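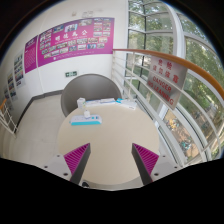 Diapositiva 4. La regleta como caso de prueba

Ordenar una mesa parece una tarea resuelta hasta que se intenta especificar. Sobre la mesa redonda hay una regleta blanca y, apoyado en ella, un objeto pequeño con forma de botella. Al fondo, dos cajas blancas y una pila plana de papeles o embalaje.

Preguntar a la sala qué movería primero. Esperar respuestas. Casi todo el mundo retira antes lo que está encima; el planificador de Obura no lo hacía en la versión de junio, porque trataba cada objeto por separado.

Diapositiva 5. Lo que ya funciona

Agarre de piezas rígidas con dos caras paralelas: cajas pequeñas, frascos, tacos. En el banco de Ullent se hicieron 300 intentos con cajas, con 69 fallos. La mayoría, por aproximación demasiado baja y contacto con el tablero.
Mencionar que el banco tenía luz controlada. No extrapolar a un local con ventanales.

Diapositiva 6. Lo que no funciona

Papel apilado. Los dedos cogen una hoja, varias o ninguna, y el sistema no distingue los tres casos.
Cables. Plaron los modela como cadenas de segmentos; el cálculo tarda más de 30 segundos por movimiento. Para un taller es inaceptable.
Objetos apoyados sobre otros. Levantar la base sin retirar lo de arriba cuenta como fallo aunque no caiga nada.

Diapositiva 7. Coste de los datos

Derkesura trabaja con 1.000 demostraciones por tarea. Cambiar de mesa obliga a repetir una parte. Falta saber cuánta; si preguntan, decir que no hay medición publicada.
Saltar la tabla de costes si vamos mal de tiempo.

Diapositiva 8. ¿Pueden ya?

Tareas sueltas, con objetos conocidos y un operario cerca: sí. Una mesa cualquiera, de principio a fin y sin supervisión: todavía no.
En taller el plazo es más corto que en casa, puesto que allí se puede fijar la posición de las piezas.
Pasar al vídeo del banco, sin sonido. Después, turno de preguntas.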